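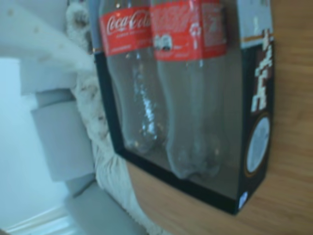 Two empty Coca-Cola bottles in a windowed box

Guides > Dilus label printer > Part 2: Setting up with Hurell
Print this page | E-mail this page

Last changed Jun 8, 2020

Right, you've got the Dilus out of its carton, the power lead is in and the light on the front is green. If it's orange, go back to Part 1 and sort out the lid catch before you try anything here (it has to click on both sides, and the left one is stiff on every Dilus I've used). This part gets the printer talking to Hurell, the free home inventory program, so that every shelf, tub and cupboard in the house can have a numbered label and a matching entry on your computer.

I did my own place in February, starting with the shelves in the back room, and I've written this in the order I wish I'd done it in.

Loading the roll

1. Switch the printer off at the back.

2. Press both grey tabs and lift the lid all the way up. It will stay up by itself if you push it past the point where it feels as if it wants to stop.

3. Drop the roll in with the loose end coming from underneath, towards you. A full roll holds 288 labels.

4. Slide the two side guides in until they just touch the paper. If you squeeze them tight the roll drags and the print comes out slanted.

5. Pull a hand's width of labels out through the slot, close the lid and switch on. The printer will feed one blank and stop with the gap lined up against the tear bar.

Note: I use Kröger plain white rolls, which stick nicely to wood and card but peel off rough plastic tubs after a while. For those I put a strip of clear tape over the top. Ugly, but they stay on!

Caution: don't touch the dark strip inside the lid. That's the print head, it gets hot after a long run, and greasy fingerprints leave white lines down every label afterwards.

Connecting to your computer

1. Start Hurell and close the welcome window.

2. Open Settings, then Printers, then Add.

3. Choose Dilus from the list. If there are two entries with nearly the same name, you want the one without "Travel" after it.

4. Hurell now asks for a pairing code. Type 3838. All the Dilus home printers leave the factory with the same code, and you can change it later under Security if you share your network with other people.

5. Press Test. You should get one label with a black border all the way round.

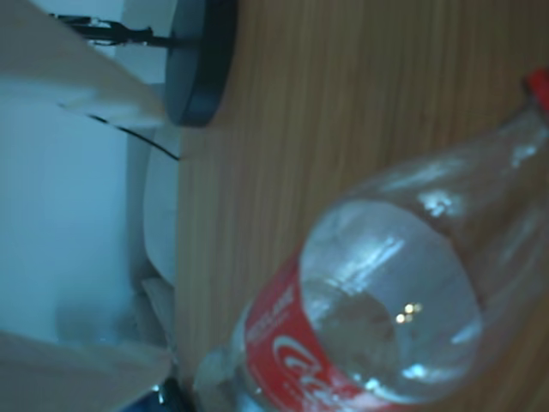 If the border is missing on one side, go to Settings, Printers, Adjust and nudge the picture across one step at a time, printing a test after each. I went five steps in one go the first time and ended up chasing it back and forth for half an hour, so please do be more patient than I was.

If nothing comes out at all, take the cable out of any hub or extension and put it straight into the computer. That has cured it for me every single time.

Choosing your numbering

Do think about this bit before you print anything. Hurell offers you a plain run of numbers or a place code with a number after it, and once you've stuck labels all over the house you really won't want to swap.

I went for place codes. BR is the back room, LO is the loft, and so on. It means a stray tub on the landing tells you where it ought to be living. The snag is that if you move a shelf unit from one room to another you either relabel it or put up with LO numbers in the kitchen (I put up with it).

To set the codes:

1. Open Places and click the plus sign.

2. Type the room name in full, then a short code. Two letters is plenty, and three makes the print smaller than I like.

3. Tick "Number from 1" and click Save.

4. Repeat for each room. Leave out rooms you don't plan to do this year, they only clutter up the menu.

Printing a batch

1. Pick the place you want from the list on the left.

2. Click Labels, then Batch.

3. Enter how many you want. Hurell will take up to 200 at a time.

4. Click Preview and check the first and last number.

5. Click Print, and don't tear any off until the run has finished. Tugging at the strip halfway through shifts everything that comes after it.

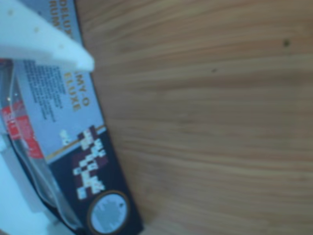 For a big room I'd split the job into smaller runs anyway and let the printer have a rest in between. Wind the finished strip loosely round a mug while you work and it won't curl up on itself and stick.

Note: numbers are used up when you press Print, even if the roll runs out in the middle. To get the lost ones back, open History, highlight the batch and choose "Print again from", then type the first number you're missing.

Saving a copy

Go to File, Save a Copy and put it somewhere away from the computer. I use a memory stick that lives in the drawer with the spare rolls. Hurell names the file after your house name, so mine is Dingate with the date on the end. Leave the name as it is, or Restore won't find it.

Adding items and photos to each label is in Part 3.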